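Reference > Food handling > Automation at the Jarkelel packing house

Automation at the Jarkelel packing house

The Jarkelel packing house is a fruit sorting and packing plant operated by the Felavero growers' cooperative. It handles apples, pears and quinces for member orchards and is known in the regional trade for the gradual automation of its hand-sorting hall, a change that altered the duties, hours and training of most of its floor staff.

Background

For most of its history the plant sorted by hand. Fruit arrived in field bins, was washed, and passed along a belt where sorters stood on both sides and lifted out anything bruised, undersized or badly colored. At the height of the season the hall employed 49 sorters on two shifts. The work was paid by the hour, with a supplement for speed that was dropped after complaints of wrist and shoulder strain.

The first machine, an optical grader, was installed at the head of the belt. It measured size and color and sent fruit down separate lanes, but it could not pick up a piece of fruit, turn it over or set it down without marking it. Soft pears in particular continued to go through human hands. Two of the older belts were removed, and the number of sorters on each shift fell to 20.

The Nekari line

The second phase began when the cooperative leased a picking and placing system known in the plant as the Nekari line. The system uses jointed arms with padded fingers to move fruit from the lanes into trays and tubs. Its movements are based in part on recordings of experienced sorters, who were asked to carry out ordinary tasks at a table: taking hold of a single fruit, lifting it, and putting it into a container.

Recording was treated as a paid assignment from the start. Under an agreement between the cooperative and its staff, no sorter could be required to take part, and those who did received their usual hourly rate with an added allowance. Sessions were limited to half a shift. Sorin Tudose, a sorter with long experience on the pear lanes, was among the first to volunteer and later helped to set the order of tasks.
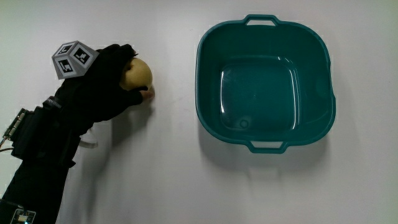 The same agreement settled how the recordings could be used. They were to serve the training of the line only, and supervisors were barred from consulting them when judging a worker's pace or deciding on renewals of seasonal contracts. Workers could ask for their own sessions to be withdrawn within a month. The plant's records show that 800 sessions were kept.

Early results were mixed. The arms dealt well with firm apples of even size but dropped or squeezed ripe pears, and the line was stopped several times during its first November. Further recordings were made using softer fruit, and the pressure limits of the fingers were lowered. Quinces are still packed by hand — their shape and down make them slow work for the arms, and the volume is small.

Effects on staff

The line brought no dismissals among permanent employees, although fewer seasonal workers were taken on in the years that followed. Permanent sorters were offered retraining as line attendants. An attendant watches a group of arms, clears jams, replaces worn finger pads and decides what to do with fruit the system has set aside as uncertain. By the end of the second season 23 employees held the post.

Opinions of the change have differed. Attendants have reported less strain in the hands and back, and the Sunday shift, long unpopular, was ended. Some have also described the new work as more tiring in other ways, with long quiet periods broken by several alarms at once. Conversation across the belt, once a regular part of the day, became less common after the stations were moved apart.

Prys Beddoe, the plant's training officer, has argued that attendants should continue to sort by hand for part of each week. In her view the ability to judge ripeness by touch is lost without practice, and the set-aside trays depend on it. A rotation on these terms was adopted after a trial in the Pilkington shed, a smaller building on the same site, and remains in place.

Pay grades

Line attendants are placed one grade above sorters. A dispute arose over whether sorters who had made recordings should receive a further payment when the line was extended to new lanes. It was settled with a single sum for each participant, and later agreements set out the payment in advance.

See also: Fruit grading; Hand packing; Seasonal labor

Contact the editors | Copyright and reuse | Back to top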